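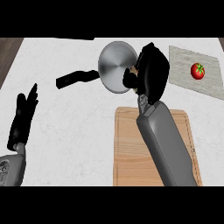
Marble begins its life as limestone, and limestone begins its life, more often than not, as the shells and skeletons of small sea creatures settling into mud at the bottom of a warm, shallow sea. I like to start the unit there, at the bottom of the sea, and I hope you'll forgive me for going back a few hundred million years before we get anywhere near a kitchen. Bury that limestone deep enough, heat it and squeeze it for long enough, and the little grains of calcite grow into one another until the shells are gone and you have a tight, interlocking, sugary mass of crystals. If the original mud was very clean, the result is close to pure white. If there was clay or a bit of organic matter in it, you get color, usually smeared out into veins, and a pale counter with faint gray streaks like the one at the top of the page is a good one to keep in mind as you read. When people in the trade say a slab is "quiet," soft veining like that is what they mean, and when they say it is "busy," they mean the opposite.

# Natural Stone in the Home, Unit 4: Marble

Course notes, Grastiveo Evening School, October 2024

Please read these before class if you can, or on the bus after, if you can't. Bring the hand lens from Unit 1. We will be passing around the Drika sample tiles again, and I'd ask you once more to please pick them up by the edges – the two polished ones have collected a fair number of thumbprints over the years, and I have grown fond of most of them, but we have enough.

## What we mean by the word

There's an old muddle here that trips up beginners every term, so let's clear it away. To a geologist, marble is a metamorphic rock made mostly of calcite or of dolomite, a close cousin with some magnesium in it. To a stone yard, marble has often meant any rock soft enough to cut like marble and dense enough to take a shine. So you will find limestones sold as marble (perfectly nice ones, many of them, with fossils you can see), and you will find green "marbles" that are really serpentine. Neither the geologist nor the yard is being dishonest. They are simply using the word for different jobs.

For our purposes, we care about what the stone will do when you spill lemonade on it. So for the rest of the course, please use the geologist's meaning, and if you're in a showroom and you aren't sure, ask what the stone is made of before you ask what it's called.

## Hardness, and what it doesn't tell you

You'll remember the Mohs scale from the second week. It runs from 1, which is talc, up to 10, which is diamond, and it tells you one thing only: what will scratch what. Calcite sits at 3. A copper coin is close to that, a steel knife blade is well above it, and ordinary sand, being mostly quartz, is at 7. That last one matters most in a house. People worry themselves sick about knives and then walk in from the garden and set a gritty flowerpot on the counter and slide it six inches to the left.

Now, hardness is not toughness. A stone can resist scratching and still crack if you sit on the overhang by the sink cutout, where there are only a few inches of stone holding everything together. Marble has little give in it. Please don't stand on it to change a light bulb. I have seen what happens, and it was my own counter, and I was old enough to know better.

## Etching

If you take only one thing home from the unit, let it be the difference between a stain and an etch. I'll go slowly.

A **stain** is something that has gone into the stone. Marble has very fine pores, and oil, wine, coffee or rusty water can creep down into them and leave color behind. The surface itself is still whole. Run a fingertip across a stain and it should feel just like the stone next to it.

An **etch** is a place where some of the surface is missing. Calcite is calcium carbonate, and when an acid touches it, the two react, a little carbon dioxide goes off into the air, and a little of the stone goes off with the dishwater. What's left is a dull spot, often paler than the area around it. On a polished counter you'll see it best by crouching down and looking across the surface toward a window. Lemon juice, vinegar, tomato sauce, wine and a good many bathroom cleaners will all do it, and some of them do it before you have had time to reach for the cloth.

The reason I keep going on about this is that the two problems have completely different cures, and the cure for one does nothing at all for the other. I can't count the evenings I've spent with someone who has put three coats of sealer over an etch and wonders why it still looks dull.

## Sealers, and what to expect from them

A penetrating sealer soaks into the pores and slows down whatever tries to follow it. Slows down is the important part. It buys you time to wipe up the olive oil. It does not put a raincoat over the stone, and it won't protect the surface from acid, no matter how cheerful the label is.

In class we use the Hidayat water-based sealer, mostly for the mild smell, and the method is the one on the bottle:

1. Clean the stone and let it dry overnight.
2. Wipe on a thin, even coat with a lint-free cloth.
3. Wait 10 minutes, keeping an eye on it.
4. Wipe off everything that hasn't soaked in, and then wipe again with a fresh cloth.

Step 4 is where people come to grief. Sealer left to dry on the surface turns into a streaky haze, and you will be on your knees for an afternoon getting it off again.

To find out whether a counter needs sealing in the first place, put a spoonful of water on it and go and make a cup of tea. If the stone has gone darker under the puddle by the time you come back, water is getting in, and the darkness will fade as it dries. If nothing has changed, leave the sealer in the cupboard for now and try again next season.

## Polished or honed?

A polished finish is ground with finer and finer abrasives until it reflects light like glass. A honed finish stops earlier and stays matte, or nearly so. Same stone, same chemistry. The honed surface will etch exactly as readily, but a dull spot on a dull counter is a good deal harder to see, and for a family that cooks with tomatoes and has children, I generally lean that way. The polished finish does bring out the color of the veins, and it makes a small, dark kitchen feel brighter, so I'd never talk anyone out of it who has their heart set.

You'll have a go at both in the practice session. Each of you gets an offcut and a set of pads. Start on the 200 grit, go to the 300, and keep the stone wet the whole time. Small circles, light pressure, and look at it under the lens between pads. You want all the scratches from the last pad gone before you move up, and you'll be tempted to hurry. The Zelton pads wear out faster at the rim than in the middle, so turn them as you go.

A word about buying. The full Zelton pad set, with the hand block and the case, was $399 the last time I looked, which is a great deal of money for someone with one bathroom vanity. Share a set, or borrow ours. There is a sign-out sheet inside the supply cupboard door.

## Lifting a stain

For a stain that really is a stain, we use a poultice. That is just an absorbent powder mixed with a liquid to about the thickness of peanut butter, spread over the spot, covered with plastic wrap, and left for a day or so. Then the wrap comes off and the paste is left to dry completely, and as it dries it draws the stain up with it. Sometimes you need two or three rounds.

| What got in | What to mix the powder with |
|---|---|
| Cooking oil, butter | Acetone, windows open, no flames nearby |
| Coffee, tea, wine | Hydrogen peroxide, on pale stone only |
| Rust | A rust remover made for marble – ask first |

Always try a hidden corner before you do the middle of the counter. Never mix two cleaning products together to see if they'll work better. And peroxide can lighten a dark stone for good, so please don't use it on anything you'd be sorry to see change color.

## Everyday care

Warm water, a drop of plain dish soap, a soft cloth, a rinse, and a dry towel to finish. I know that sounds too simple for an evening class, but it's what I do at home. Coasters under glasses, a board under anything you're cutting, a trivet under hot pans. Keep the vinegar for salads.

## For next time

- Do the spoonful-of-water test on any natural stone you have at home, or on a friend's windowsill, and write down what you saw.
- Find one dull mark on a stone surface and decide whether it's a stain or an etch. Write a few lines on how you made up your mind.
- Read the granite chapter, at least as far as the section on feldspar.

The offcuts from the practice session can stay on the drying rack until we finish in December. Write your initials on the back in pencil, please, and don't use marker. It soaks in.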